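Rallby Cotton Bedding Set
Printed bed linen for residential and guest accommodation
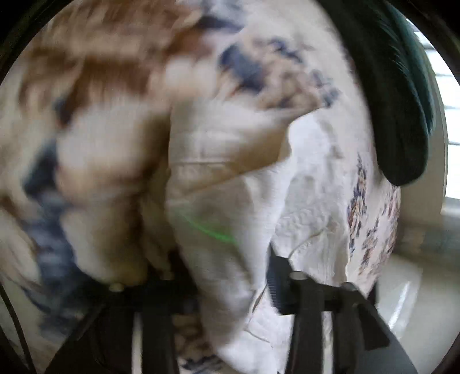

Product Overview
The Rallby set is supplied by Harries to residence halls, guest houses and private customers. It is woven from combed cotton with a thread count of 200 and finished for regular machine washing.

Set Contents
1 duvet cover with button closure
1 fitted sheet
2 pillowcases

Care
Wash at 104°F with similar colors. Tumble dry on low. Do not bleach. Iron printed fabric on the reverse side.

Ordering
Orders are dispatched from the Vudcombe warehouse within 4 working days. Institutional accounts may request a fabric swatch before purchase — please allow additional time for delivery. Unused sets may be returned in their original packaging.

Warranty
Seams and closures are covered for 2 years from the date of purchase. Fading from normal use is excluded.

Contact
Institutional sales: Lumturie Dimitrov
Returns and warranty: Ieuan Prosser

Related Products
Cidum Mattress Protector
Cidum Pillow, Medium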